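Setting Up Your Viewer Profile and Watchlist

Welcome to the second part of the Skulix guide. If you have already plugged in the player and gotten it onto your home network, you are past the fiddly bit, and what follows is mostly a matter of telling Skulix which actors, shows and movies you love so it can go and find them for you. Make yourself a cup of coffee and take your time with it. You can stop at any point and pick up later, and the player will remember where you were.

Before you begin

You will need the remote, the email address you used when you signed up, and the activation number shown on the welcome screen. The number changes each time the player restarts, so don't bother writing it down the night before.

Creating your profile

1. Press Home, then move right until Profiles lights up, and press OK.

2. Choose Add a Person. Type a name with the arrow keys, or hold down the microphone button and say it out loud. Unusual names sometimes come out a little scrambled when spoken, and you can fix them afterward with the arrow keys.

3. Pick a viewing level. Family hides anything rated for adults, and Everything hides nothing at all. You can change this later under Profiles > Edit, but you will be asked for your PIN.

4. Press OK to save.

Note: Each player holds up to 3 profiles. If your household is bigger than that, two people with similar taste can share one quite happily, though they will also share a watchlist and a place in every series.

Following an actor

This is the part most of our customers write to us about, and it is the part we are fondest of ourselves. When you follow a performer, Skulix gathers up the television roles, movies, guest spots and voice work it knows about and puts them on one page, oldest first.

5. From Home, press the Search button (the one with the small magnifying glass).

6. Start typing the actor's last name. Suggestions will appear after the second letter or so.

7. Move down to the right person and press OK. Two performers may well have the same name, so have a look at the birthplace and the first listed credit before you choose.

8. Press the Star button. A star appears next to the name, and the page is added to your Following row.

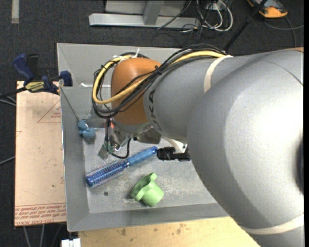
Robot arm with yellow cable over a gray bin

The Following row can hold as many as 500 people, so there is plenty of room for character actors, those wonderful faces you know from everywhere and can never quite name. If you do fill it up, remove somebody by opening their page and pressing Star again.

Caution: Removing a performer also removes any notes you have typed on that page. There is no way to get the notes back, so copy out anything you care about first.

Building your watchlist

9. On a performer's page, move down to any title and press the Plus button. To add a whole series, hold Plus until the word ALL shows at the top.

10. Go to Home > Watchlist to see everything together. Press Left to sort by year, or Right to sort by running time — handy when you have an hour before dinner and no more.

11. To start watching, press OK on the title. If it is carried by a channel you don't subscribe to, a small padlock shows beside it.

Note: Older sitcoms are often listed in the order they were aired, and that may differ from the order printed on a disc set. If an episode seems to be missing, look a few places up or down the list.

Classic television from the Maltau collection

The Maltau collection adds some 4000 episodes of vintage comedy and drama. To turn it on, go to Settings > Collections > Maltau and press OK, then leave the player switched on while the listings load. New titles arrive every February.

If something doesn't look right

A page with no picture or only one credit usually means the listings are still loading. Give it a few minutes, then press Home and open the page again. If the page is still bare, restart the player by holding Power until the light blinks.

If a credit is wrong, choose Report on the performer's page and tell us what you know. Yasuo Honda and the listings desk read every report, and they are very glad to hear from people who remember a guest role that the rest of us have forgotten.

Should the screen show message 2559, your profile has been signed out. Go to Profiles > Sign In and enter your email address and the activation number once more.

Continue to Part Three: Parental PINs and Bedtime Settings.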